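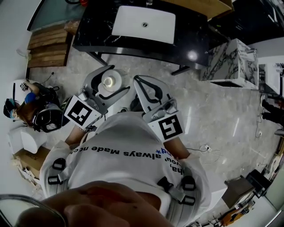 I was ready to send them back after the first morning, wrote Agnes Magnusson, and by the end of the week I was asking whether I could keep the trial pair and just pay the invoice. She had started out with the jaws set far too stiff, and once she backed them off a little she got on with them very nicely. We hear some version of that story a lot, so if you only read one part of this page, please make it the section on setting up.

Kulora Hand-Held Gripper Pair
Sold and supported by Ultamton
Page updated 2025-02-26

The Kulora pair is a left and a right gripper that you hold in your own hands and work like a big, friendly set of tongs, so you can record a task the way a person does it and find out whether a two-jaw gripper can do it at all, before you have spent a cent on arms. The frames are gray, the jaws are curved and lined in black rubber, and each gripper carries its own square black-and-white marker. The two marker patterns are different, so your tracking software can tell left from right even when your hands cross over (and they will cross over, everybody's do!).

We've carried hand-held grippers for a good while now, and the Kulora is the one we find ourselves reaching for when a customer wants to try something out in a real room with tile and marble and things lying on the floor. It will hold a roll of tape by its sides, and it's comfortable enough that you stop thinking about it after a bit, which we count as high praise.

What comes in the box
One left gripper and one right gripper, markers fitted
2 spare sets of rubber jaw lining
A hex key for the tension screw
A printed card with the marker patterns, for calibration
A soft bag with a drawstring

The harness and the head-mounted camera are sold separately. Plenty of customers already own one or the other, and we'd hate to sell you a second.

Setting up
Give yourself a quiet half hour. Put the harness on first if you're using one, fasten the buckles, and get the straps snug before you put the camera on your head. Pick up the grippers and squeeze them closed a few times with nothing in them. You want to feel the spring, but your forearms shouldn't be doing any real work. Turn the tension screw a quarter turn at a time until it feels easy, then match the other hand to it.

After that, hold both grippers out in front of you where you'd normally work and check the camera view. Both markers should be clear and flat to the lens. If one keeps disappearing, loosen the collar on the marker mount, tilt it toward your face and tighten it up again. Glossy floors and countertops can throw bright reflections, so it's worth doing this check in the room where you mean to record.

Kulora or Mansilla?
People ask us this nearly every day, and we're glad to sell you either. The Mansilla has straight jaws and a longer reach, and it's a lovely thing for flat stock: cards, envelopes, thin boxes. On round objects it tends to pinch at a single point and let them spin. The Kulora's curved jaws wrap a little, so rolls, bottles and jars sit more calmly. The trade is at the small end, where the Kulora is clumsy. Picking up a loose cable plug is doable, but you'll mutter at it. We ran both through the same 10 tasks in November and came away liking the Kulora for seven of them. The three where the Mansilla did better all involved paper or card.

If you're planning to move on to an arm afterward, the Kulora jaws also fit the Ristwood wrist plate, so the rubber your people trained with can be the same rubber on the robot. That pleased us more than it probably should have.

Care
Wipe the jaw lining with a damp cloth and let it dry open. Please don't use solvent on the markers, as it lifts the black. Replace the lining when the edges start to curl. A scratched marker should be swapped out too, and we keep replacements on the shelf.

Trial loans
You're welcome to borrow a pair for two weeks before you decide. We send them in a padded box with a return label, and all we ask is that you tell us how it went, good or bad. Longer loans can usually be arranged if you write ahead, and if you have an odd object you're worried about, describe it in your note and we'll try something like it on our own bench first.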